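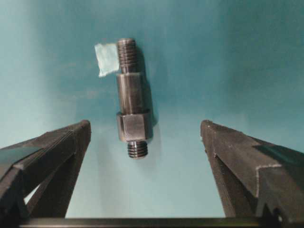 Wrist view, fingers open, stud with its blue tape flag.

June 23, 2022

Okay, I have a result! A small one, but I've been grinning since lunch so it's going in here.

Quick recap for future me: the whole question since May has been whether the policy picks its grasp from the shape of the part or just from whatever color pops out. Martti has been saying shape all along. I said color, loudly, in front of everybody (typical). So we put a scrap of pale blue tape on the threads of the stud and reran the same trials, 200 with tape and 200 without, on the same teal background, nothing else touched. The training set is the old one, 2,937 grasps, and not a single bit of tape in any of them.

And Martti is right, mostly, ugh. The grasp point stayed on the hex collar nearly every time. With the tape on, the fingers drifted toward the flag in 4 trials, and without it they drifted in 2, so that's basically nothing. I really thought the flag would drag it way off to the left!

What does bug me is the shadow. When I scrolled through the wrist views tonight I kept noticing how dark it gets right beside the collar, and the predicted width came out too wide in a bunch of them. Maybe it's reading collar plus shadow as one fat part? Pirjo thinks so too. She wants to move the lamp over to the other side and run the whole thing again, which means another long day of me re-centering studs, but fine, I'd want to know.

Wrote it all up for Mereana, still owe her the plots. Must also buy more tape, the roll is down to the cardboard.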